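The Box Lifters of Putus

The robotics club at Putus High School meets at 3 p.m. in a former sewing room. Most of its members had never programmed anything before they joined. In December, they will take a robot arm to the Lernar Student Challenge, where teams must sort groceries without any help from a driver.

The club calls its machine Drokiro. Its budget was $4000, raised through car washes and a grant from the town. Much of that went to the arm, and the students built the rest of the work station themselves.

Cans came first. They are round and stiff, and they stand up straight, so the arm learned them in a few weeks. Cartons have been harder. They slide, and a firm grip can crush the sides. In the latest round of practice the students ran 127 attempts, and 109 ended with the item in the right bin. They write down each miss in a shared notebook and go over the misses together before changing any code. 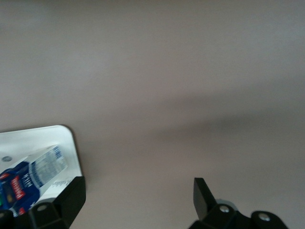
Competition rules give each team 30 minutes at the table, and the club spends much of its practice on awkward starting positions. A carton that sits square to the arm is fairly easy to line up. One lying diagonally in a white tray, like the blue and white one between practice runs, asks for more planning, and the raised rim leaves less room for the black fingers. The students plan to keep working on angled cartons until the contest, then start on bags of rice in the spring.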